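4.2 Does the spine count hold up outside the first cohort?

The claim that loss of Prirdale thins out dendritic spines rests on a single report, and on a measure we think is weaker than it looks. Spines were counted by eye on short lengths of dendrite, and the authors do not say how those lengths were picked. We therefore repeated the count in cultured mouse neurons, using the Fodent tracing software with its default settings and a second pass by hand.

We scored 698 dendrite segments from knockdown and control cultures. Segments nearer than 100 micrometres to the cell body gave a small drop in spine number after knockdown. Further out the drop was gone. Pooling the two regions, as the first report did, hides this and makes a local effect look like a general one. 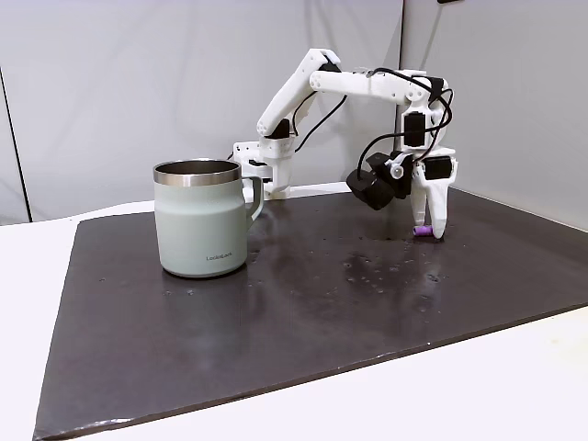
Figure 2. Bench set-up.

Could the drop near the cell body simply be the result of sick cells? It could, and our data do not rule it out. Knockdown cultures held fewer living neurons by the end of the experiment, and a neuron that is failing will often lose spines whatever gene has been silenced.

We tried to deal with this by leaving out any cell with beaded dendrites, but that is a judgement made by a person at a screen - and two of our scorers disagreed more often than we would like. The rescue experiment is no great comfort either. Putting the gene back brought spine number up, though it also improved survival, so the two cannot be pulled apart.

Nor are we convinced by the link to autism drawn from the Nakajima collection. Its 300 samples were gathered for another purpose, and the Drerkine antibody used to stain them also marks a related protein in our hands. Until a cleaner antibody is available, we would treat the staining results as a reason to look again in human tissue and would not build a model of the condition on them.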